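Gitska Help Desk
Ticket: Label printer skips every other label on sack jobs
Opened by: Simone Holanda, Parow warehouse
Product: Troka label printer, Helmy stock software
Priority: Normal
Status: Closed

Wednesday, 8:10 a.m. – Simone Holanda
When I print sack labels from Helmy, the printer feeds one blank label after each printed one. A job of 50 used up two rolls and stopped with "media out." Carton labels from the same PC print fine. I have turned the printer off and on and reloaded the roll. No change.

8:35 a.m. – Support
Please hold the feed button until the light blinks twice, then let go. The printer will measure the gap between labels and print a settings page. Send us the label length and the gap it reports. Also tell us how the labels go on the sacks, and whether they are glued or sewn.

9:20 a.m. – Simone Holanda
Length is right, gap says 8 mm. Labels are the self-stick kind and go on by hand once the sack is opened up and laid out.

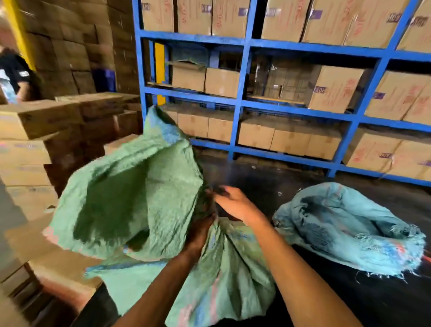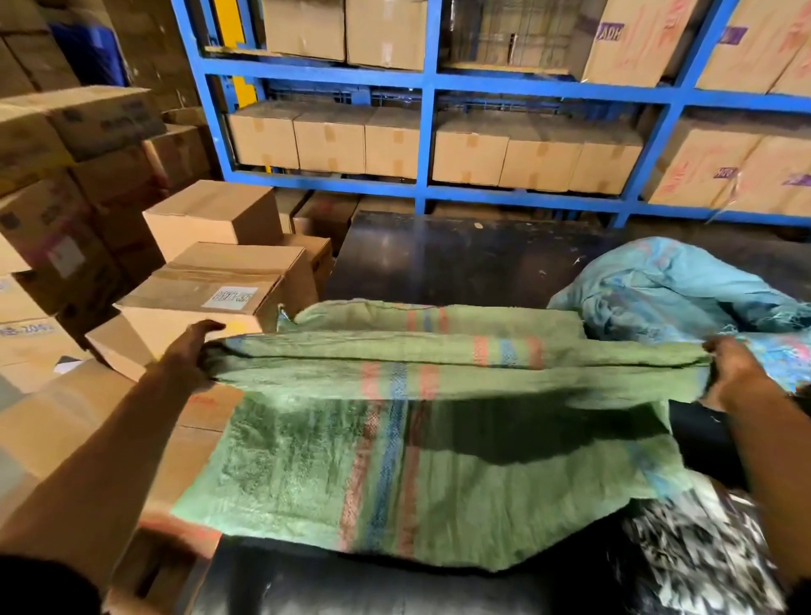

Green woven sacks, storage room.

The gap on our rolls used to be 3 mm, so maybe the new rolls are different. The supplier changed in May and the part number on the core is the same as before. I also want to ask about label size while this is open. The green sacks have stripes printed on them and the weave is coarse, so I would like to go to a wider label with bigger type if the template allows it. Blank labels are still coming out after the calibration.

10:05 a.m. – Support
Thanks. The new rolls do have a wider gap, and the printer has picked that up correctly. The sack template in Helmy still has the old value and overrides the printer each time a job is sent. That is why cartons are not affected – they use a different template.

Steps:
Open Helmy, Settings, Label Templates, Sack.
Change Gap from 3 to 8.
Set Media Source to "Use printer setting."
Save, close Helmy and open it again.
Print a test job of 10.

On the size: the sack template can go up to the full width of the roll. Change one thing at a time, please. Fix the gap first.

10:50 a.m. – Simone Holanda
Did the steps. Test of 10 came out with no blanks. Then I ran 22 for the afternoon order and the last one was cut short by a few millimeters.

11:15 a.m. – Support
Set Tear-Off Offset to 0 on the same screen. It was probably raised at some point to make up for the old gap.

1:40 p.m. – Simone Holanda
Offset was at 4. Set it to 0 and reran the 22. All good. Please close this one – I will open a separate ticket for the wider label.

1:55 p.m. – Support
Closed. Cause: old gap value and offset in sack template.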